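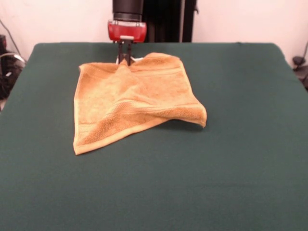
An orange-tan terry towel with a woven border band, on a green work surface.

The Small Towel Gets Its Due

Hammad Janjua owns 4 bath sheets and far more hand towels than he has hooks for. The small ones do most of the work in his house in Olport, and they wear out first.

"People spend money on the big towel and use it once a day," he says. "The one by the sink gets grabbed all day long."

Janjua bought towels for the Marwat hotels before he opened his shop, Koltau, which stocks only small sizes. Last year it sold 3,789 of them. Mustard and rust shades made up 1,773 of those sales, ahead of white.

He tells customers to look at the border first. The flat woven strip, called a dobby band, has no loops, and on cheaper towels it can shrink faster than the terry on either side. After a few washes the cloth puckers and won't fold square.

His folding method takes two steps. Lay the towel flat, smooth the corners, and bring the long edges to the middle. Then fold it in half with the band facing out.

He skips fabric softener and shakes each towel hard before it goes on the line.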